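Tips > Workshop and Shed > Sorting and Storage

Filed under: Shed, Small parts, Getting organised

Sorting out a shed full of odds and ends

Most sheds have a tin of mixed screws in them. Ours had nine tins, four ice cream tubs, a biscuit barrel and a milk crate of plumbing bits that came with the house. We moved to Stosus with the lot still packed and it stayed that way through two winters. Last July I finally went through it, and these notes are what I'd do again, with a few things I'd leave out.

Pick a wet weekend. You won't finish in an afternoon and you don't want to be putting half-sorted piles back into the tins they came from. Clear the bench completely first, including the vice if it comes off easily. Sweep it. Anything that rolls will find the gap at the back, so push a rolled-up towel along the wall.

Tip out one container at a time. Doing them all at once looks faster and isn't. Old bed sheets are good under the pile as you can lift the corners and pour whatever is left into a bucket when tea's ready. A shallow tray is better than a deep one for picking through. If all you have is a deep tub, tilt it on an offcut so the contents slide to one end.

First pass is by type only. Screws, nails, bolts, nuts, washers, hooks and hinges, plumbing, electrical, everything else. Don't look at sizes yet. Don't try to decide whether a gold-coloured screw is brass or just plated. I lost most of a morning doing that with a magnet before I'd even separated the nails.

The magnet is worth having, though. Put it inside a plastic bag turned inside out, drag it through the pile, then turn the bag the right way around the magnet and the steel bits drop off into the bag. Whatever is left behind is brass, aluminium, most stainless, plastic or dead spiders.

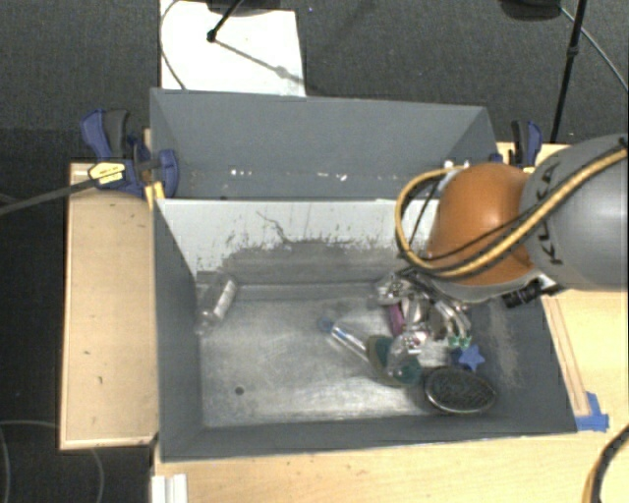

Second pass is where you sort by size, and only for the things you use. For wood screws I keep 5 lengths and everything in between goes with the next one down. For bolts, thread a known nut on each one. If it spins on freely by hand, it goes in that nut's jar. If it binds after a turn, it's either damaged or a different thread, and it goes in the scrap. Older bikes and machinery are the exception. If you restore that sort of thing you'll want a proper thread gauge and a lot more jars than I have.

Rust: light surface rust comes off overnight in white vinegar. Rinse well, then give them a few minutes in water with a spoonful of bicarb, then rinse again and dry in a low oven on a tray you don't cook on. A wipe with an oily rag keeps them from going straight back to orange. I'd only bother for coach bolts, hinges and anything odd. Ordinary wood screws with rusty threads snap when you drive them, so bin them.

Bent nails go to scrap too. My father straightened them on the back step and I have his tin of straightened nails, none of which I've ever managed to drive in straight.

Containers

Glass jars are fine until you drop one. I use them on the top shelf for the things I rarely touch, and plastic for the rest. Clear plastic takeaway tubs stack well and the lids are all the same size if you keep to the one shop. The cheap chests with the little drawers are handy but the drawers have no stop at the back on most of them, so you pull one out too far and you're on the floor with a torch. A strip of tape on the bottom edge of the drawer helps for a while.

I bought one Kaufmann drawer unit second-hand and have been happy with it. It has steel sides and a lip that catches each drawer. I also bought an Omton carry case with lift-out cups, for taking inside the house. The latch is stiff in cold weather but it has never come open on the stairs.

Don't fill anything to the top. About two-thirds full is enough that you can get your fingers in and stir it. Heavy tubs live below waist height. The shelf I'd put up for paint tins bowed in the middle once I loaded it with bolts, and I had to add a bracket.

Labels

Masking tape and a thick marker. Label the tub and not the lid, or you'll swap the lids by the end of the week. Write what's in there in the words you use when you're looking for it. I have one that says "fence gate hinge ones" and I've never had trouble finding it. If the shed gets damp the tape lifts after a year or so, and then a paint pen straight onto the plastic is the better way to go. It comes off with metho when you want to change it.

For the drawers I screwed one sample of each thing to the front with a short nut on the back. It took an evening. It saves reading anything, and it's good when your hands are filthy and your glasses are inside.

The leftovers

You'll end up with a heap that doesn't belong anywhere: curtain hooks, half a castor, the allen keys from every flat-pack you've ever built. Give it one tub, a medium one. When the tub is full, something has to come out before something goes in. Allen keys can be cut down to two of each size and kept on a ring.

Keys that fit nothing went on a nail by the door for a year. I've since thrown them out. Spare parts for appliances you no longer own can go as well. I had a full set of hose fittings for an Emora pressure washer that died before we moved.

Scrap metal is worth keeping separate. Our yard takes mixed steel by the bucket, and brass goes in its own tin as they pay properly for it. Offcuts of copper pipe likewise. Old batteries don't go in either, they go to the battery bin at the hardware shop or the tip.

Keeping it that way

Have a catch tub on the end of the bench. Everything out of your pockets and off the floor goes in there, and you sort it when it's full - mine takes a couple of months. Buy screws by the box you need and tip the leftovers into the right tub the same night, before the box splits in the bag.

If you've got kids who like sorting, let them do the first pass. Not with blades or broken glass in the pile, so have a look through it yourself beforehand, with gloves on.

Comments

tinshed_277: Egg cartons for the second pass. Twelve spots, free, and you can shut the lid when the phone rings.

Marlowbank: Do NOT put galvanised bolts in vinegar, it strips the zinc off and they rust worse than before. Plain steel only.

oldbench: Agree on two-thirds full. I'd add baby food jars with the lids screwed up under a shelf, have had mine up since the eighties and lost one in all that time.

gumleaf3437: What do you do with wall plugs? I've got hundreds and no idea which size goes with which drill bit.

tinshed_277: Colour usually tells you, but it varies between makers. I keep the matching bit in the same tub.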